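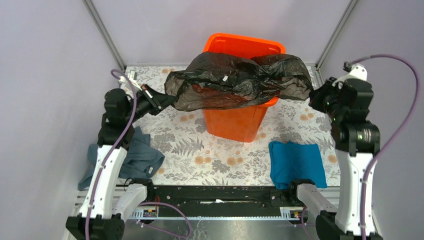

Lawal Abubakar asks whether being arrested means you are guilty, and if it doesn't, why the police are allowed to lock you up at all.

What a brilliant question, Lawal! The short answer is no. Being arrested means the police have a good reason to suspect someone of breaking the law and need to look into it. Suspecting is a long way from proving — and proving is the hard bit.

562 shares
30 comments

Last updated: Jun 28, 2020

So what happens at the police station? Let's make up a case. Somebody has taken a bicycle from outside the library in Masbridge, and the police arrest a man called Mr Boton. First they must tell him why. Then he can ask for a solicitor (a person who knows the law inside out) and it won't cost him a penny. He can also stay silent if he likes, though a court might wonder about that later on.

The police can't keep him for as long as they fancy, either. There's a clock ticking! When the time runs out they have to charge him or let him go. "Charge" has nothing to do with batteries here. It means saying officially, "We think you did this, and a court should decide."

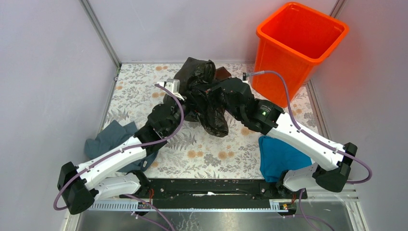
Now for my favourite word in the whole business: bail. Bail is a kind of promise. Mr Boton can go home, have his tea and sleep in his own bed, as long as he comes back on the day he's told to. Sometimes the promise has rules stuck to it, like staying away from the library or being indoors by a certain hour. Break the rules and he could be arrested all over again.

If the case goes to court, the people bringing it have to show that he did it. He doesn't have to prove he didn't! Until a court finds him guilty, or he says he is, the law treats him as innocent. Grown-ups call this the presumption of innocence, and it's very, very old.

4 people found this page useful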